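Call for technical reviewers: a book on running distributed databases

Trosia Press is looking for 7 technical reviewers for a manuscript on operating distributed databases in production. The working title is Replicas and Regrets, and yes, we have been asked to change it. The author is Tarmo Rozīte, who ran storage clusters at Stiltex and has strong views on most of what vendors say about theirs.

We have published enough database books to distrust the way they usually get reviewed. A publisher sends chapters to people who already like the product, those people write back "great chapter, small typo on the second page," and the book goes out with a replication example that has never been run on more than one machine. We did this ourselves with an earlier title. The errata list is still growing.

So please read the next part before you apply.

What we want from you

You will get the manuscript in three batches, starting in August. For each batch we expect written comments within three weeks. A comment can be one line or a page. It should say what is wrong, where, and how you know. If you ran the code and it failed, send us the output and the versions you used.

We are most worried about the chapters on compaction, on adding nodes under load, and on backups. Everyone claims their backups work. The chapter on backups currently claims it too, and one of our editors, Laimutė Rimkutė, doesn't believe it. She would like company.

The benchmark chapter also needs a hard look. It reports a best result of 1,504 writes per second on a small test cluster. Maybe so. We want someone to set up the same test from the text alone, without writing to the author for help, and tell us what they get.

Who should apply

You should have kept a distributed data store running for real users, and you should have been the one called when it stopped. We don't much care which one it was. Wide-column, key-value, document, something built in-house and now regretted, all fine.

Certificates are no reason to turn you down, but they won't help either. The same goes for conference talks.

We also need two reviewers who know relational databases well and have never touched a cluster. The introduction says it is written for them. We have our doubts.

Please don't apply if you work for a company that sells one of the systems in the book. There are three of them, and the list is in the application form. We know this shuts out some very good people.

What you get

A flat fee of 400 dollars, paid after the last batch, plus a printed copy and your name in the front matter if you want it there. The fee is low for the work. Kaja Jõgi, who handles our contracts, asked for more and didn't get it. You don't get a share of sales, and we won't tell you that the exposure makes up for it.

You may disagree with the book in public once it is out. We ask only that you keep the draft chapters to yourself until then.

How to apply

1. Fill in the form on the reviewers page. It asks for the systems you have run, the size of the data, and how long you kept them up.

2. Attach a short account, one page at most, of something that broke and what you got wrong while fixing it. Stories in which you got nothing wrong go to the bottom of the pile.

3. Read the sample section on read repair and send us your comments on it. There are mistakes in it. Some of them we know about.

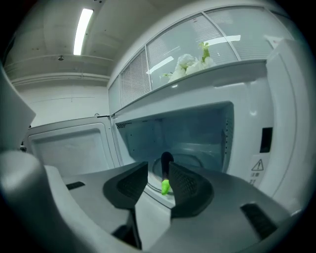
4. Send everything in one email to the reviews desk, with "Reviewer" and your last name in the subject line. Plain text or PDF, please. Links to shared folders tend to expire before we open them.

Applications are read every Tuesday until the places are filled. Rimantas Rätsep goes through all of them and will reply either way, though it may take him a week or two.

Questions about the fee or the contract go to Kaja Jõgi. Questions about the content go to Rimantas.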